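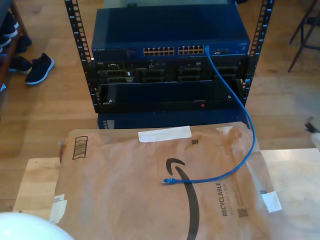

Chapter 4
Wood Floors in Use

A wood floor changes from the day it is laid. It takes up moisture from the air and gives it back, it darkens or fades with light, and it wears along the paths people walk most often. The first three chapters dealt with the tree, the board and the laying of the floor. In this chapter we turn to what happens afterward, when a building is full of people, furniture and equipment.

Key terms
finish, grain, cupping, gapping, residue, spot test, screening

4.1 What a floor has to carry

Two kinds of load act on a floor. A moving load, such as a person or a cart, presses on one place for a moment and then passes on. A standing load, such as a bookcase, a piano or an equipment rack, presses on the same place for years. Wood resists the two differently. It springs back well from a short load, but under a long one the fibers slowly crush and a dent remains after the object is taken away.

The size of the foot matters as much as the weight. A heavy cabinet on a wide base may leave no mark at all, while a light chair on narrow legs can dent a softwood board in one evening. Felt pads and wider feet spread the load over more fibers.

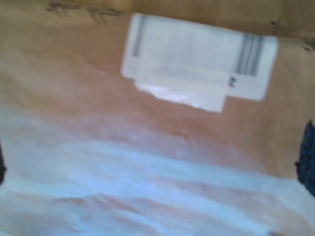
Moving loads bring grit with them, and grit does most of the everyday damage. Sand carried in on shoes is harder than any common floor finish. It scratches the finish first and the wood later, and the scratches hold dirt - this is the gray look of a floor near an outside door. A mat inside the entrance and regular sweeping prevent more wear than any polish.

4.2 Marks on the surface and marks in the wood

Before treating a mark, find out how deep it goes. A mark may lie on top of the finish, in the finish, or in the wood under it. The three call for different work, and a mistake at this stage often means sanding a board that only needed to be wiped. 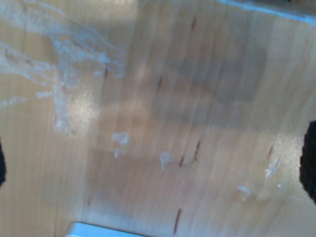 Light-colored species such as maple and birch show dark stains clearly, and many people choose them for rooms with little daylight. Pale marks are harder to judge. Whitish streaks across light boards, thick in one place and thin and feathery in another, may be dried adhesive, scraped paint or a worn film of finish, and the eye alone will not always tell which. Look at the mark from a low angle, then draw a fingernail lightly across it. Adhesive and paint usually stand above the surface and can be felt. Where finish has worn away, the fingernail drops slightly at the edge. Make a spot test with a damp cloth in a hidden corner before using any solvent.

The Westavley Assembly Room, described in the case study on page 42, has a floor laid in 1818. Its oldest boards have been sanded so often that they are now too thin to sand again, and only surface cleaning is allowed.

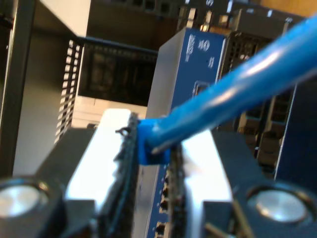 4.3 Moisture and movement

Wood swells across the grain when the air is damp and shrinks when it is dry. Movement along the grain is very small. In a heated building, gaps between boards tend to open in winter and close in summer. Cupping, in which the edges of a board rise above its center, usually means that the underside is wetter than the top. Do not sand a cupped floor until the source of the water has been found and the boards have dried. If they are sanded too early, the raised edges are cut away and the boards dry with a hump in the middle.

Exercise 27 at the end of the chapter asks you to draw a cupped board in section and mark the wetter face.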